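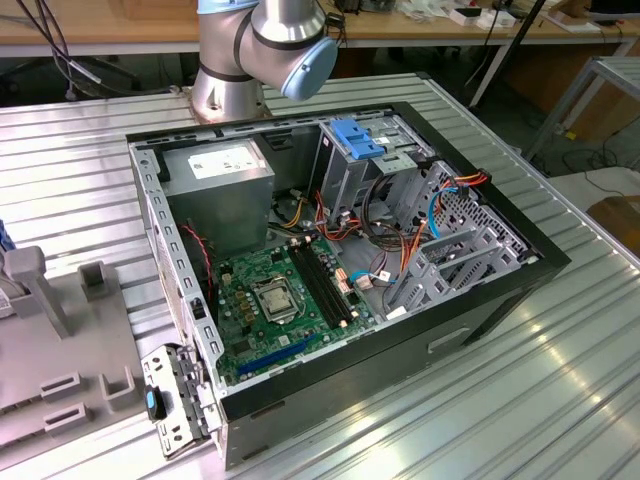
Side panel off, power supply at the upper left, blue latch on the drive cage

Where do I even start with an old office tower? (blue latches, processor uncovered)

Posted by hullmont_attic, 26 January 2026

Hi all! My sister-in-law's office closed its front desk and I came home with a desktop tower that had been under the counter for years. I want to turn it into a machine for scanning family photos, so nothing fancy. I got the side panel off and took the cooler off the processor myself (it came away easier than I expected, I did twist it a little first like the videos say) and now I'm kind of stuck looking at it.

Two things. First, I have an old SATA drive I'd like to put in, and I can't work out whether the blue plastic pieces are supposed to pull, squeeze or slide. I don't want to snap one. Second, the memory. I bought a pair of used sticks from a shop called Londell for 30 dollars and I don't know if it matters which slots I use. The ad said they came out of the same kind of office machine, but it also said "untested", so there's that.

I wiped the old paste off with a coffee filter and alcohol. Do I need to take the processor out as well or can I leave it where it is?

Saodah Lumenta
Member, 3,212 posts

Leave the processor in! If it's sitting flat and the bracket is closed over it, you have no reason to open that up. New paste, a blob the size of a pea in the middle, cooler back on, screws tightened a bit at a time going corner to corner. Plug the fan back in before you power it up, even just for a quick test. I forgot once and the machine shut itself off while I stood there wondering what I'd broken.

For the blue bits, I've had over a dozen of these office towers through my garage and the general idea is that blue plastic means your fingers are allowed to touch it. The latch on top of the cage is a release. On the ones I've had you press or pull it gently and the cage swings or lifts – if it fights you, look for a cable that's holding it back before you push harder. The drives usually don't take screws. You snap a plastic rail on, slide it in and it clicks. Check the bottom of the case too, because a spare rail likes to end up there.

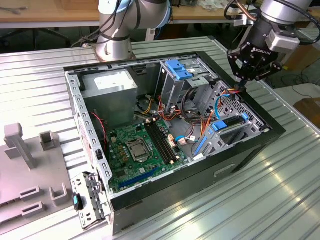 Four black memory slots beside the processor, and a blue rail lying inside the front of the case

Memory: yes, the slot matters. With two sticks you want a matching pair of slots, and which pair depends on the board, so look for tiny numbers printed next to them or a diagram on the inside of the panel you took off. Open the end latches first, line up the notch, and push until both ends snap. It takes more force than feels polite.

Also unplug it from the wall and hold the power button for 6 seconds or so before you reach in. And take a picture of the cables on your phone before you move that bundle in the middle. I always think I'll remember and I never do.

Nosareo

what she said. make sure the sticks are the right type tho, DDR3 wont go in a DDR4 slot and if the notch doesnt line up dont force it

sinaga_77

I'd just buy a new one, by the time you've added a drive and memory you're halfway to a small refurb. But if you do keep it, blow the dust out of the power supply vents (outdoors!). Mine was full of cat hair and ran a lot quieter afterward.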